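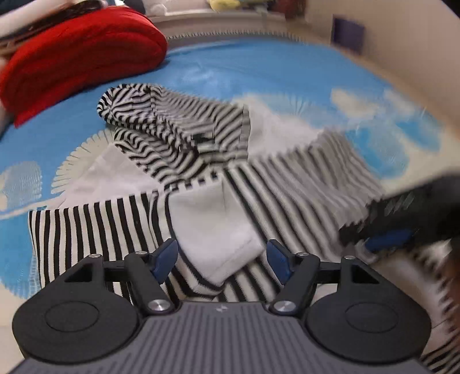
3.2 Folding on soft surfaces

Most guidance on folding clothes assumes a table. The household manuals reviewed in Section 2 call for a flat, firm surface at waist height, and their diagrams show the garment on a blank ground. Practice in the homes studied was different. Of the 313 households that kept a laundry diary for the Nernholm survey, the larger share named a bed as the place where clean clothes were sorted and folded. Tables were in use for meals or schoolwork, and ironing boards were often too narrow for anything wider than a sleeve. The bed was free for most of the day and large enough to hold a full load.

A bed differs from a table in three respects that matter to the fold. The mattress gives under the hand, so pressing down on a crease spreads the cloth instead of sharpening it. The sheet grips the underside of the garment, and a sleeve pulled across it tends to bring part of the sheet along. Finally, the sheet often carries a print of its own. Participants in Jamorden reported that a patterned sheet made it harder to find the hem of a patterned garment, especially in the evening under a single ceiling light.

Striped garments deserve separate treatment. Figure 1 shows a black-and-white striped garment, partly folded, on a printed blue sheet. The stripes serve as a guide to the fold: where a section lies flat they run straight, and where the cloth bunches they ripple with it. A person folding such a garment can read the state of the cloth from the stripes and correct it before the next fold is made. The plain white panel at the lower center gives no such help, and its position has to be judged from its edges and from the stripes next to it.

Figure 1. Striped garment, partly folded, on a bed with a printed sheet. A white flap is turned over at the lower center.

The diaries contain 2492 entries for single garments. Each entry records the type of garment, the surface used and whether the fold was redone. Garments with stripes or checks were redone more often than plain ones - a result we did not expect, given the guidance that a regular pattern offers. Written comments suggest an explanation. A crooked fold in a plain shirt goes unnoticed and the shirt is put away; the same fold in a striped shirt is plain to see, and many participants were unwilling to leave it. The higher rate may therefore reflect a stricter standard on the part of the person folding, and should not be read as evidence that striped cloth is harder to handle.

The order of steps also varied with the surface. On tables, participants in the Ellwood group usually smoothed the whole garment before making the first fold. On beds they more often smoothed one section, folded it and moved on to the next, leaving the rest bunched until it was needed. We refer to this as sectional folding. It was recorded in all 13 of the homes visited in person, and in seven of them it was the only method used on a bed. Sectional folding calls for less reach, and this may matter on a wide mattress that can be approached from one side only.

Two limits should be noted. The diary form, adapted from the Rusero laundry record, has no field for the firmness of the mattress, and comments on this point were too few to compare. The form also treats each garment as a single piece. Items with lining or with panels of a second cloth were entered under the main fabric, so that a striped garment with a plain panel appears in the tables as striped. Section 4 returns to these mixed garments and sets out the revised coding used in the second round of visits.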